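Foludow – firewall rule export and cleanup

Readme for the rule dumps. Maintained by Iida Rautiainen, ask Ravindra Vashisht if she's out.

What it is: reads rule sets from the Skesaleck gateways and the older Shukla boxes, flattens them to one table, flags shadowed and duplicate rules. Read only. Doesn't push anything back. 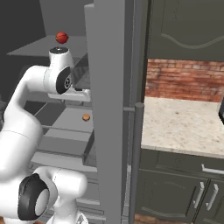 Issue 22

Setup

Copy foludow.conf.sample to foludow.conf, fill in the hosts. One host per line, no trailing commas. Needs a read-only account on every gateway – not the admin one please.

Timeout is 30 seconds per host. Big Shukla configs need more, set timeout = 600.

Output columns: host, rule_id, src, dst, port, action, last_hit, flag

rule_id 999 is the default deny, skip it in reports. last_hit is blank on Shukla, they dont log it.

Known problems
- nested groups only expand two levels
- IPv6 ranges come out as plain text
- Jinell import is half done, dont rely on it
- zone names with spaces break the csv, rename them frist
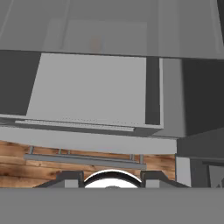
Simulated kitchen view, gray cabinet panels.

Changes since June: NAT rules now in their own file. Dropped the old XML output. Sort order is by host then rule_id, was random before.

Bugs go in the tracker with the conf attached – strip passwords. License same as the rest of the repo.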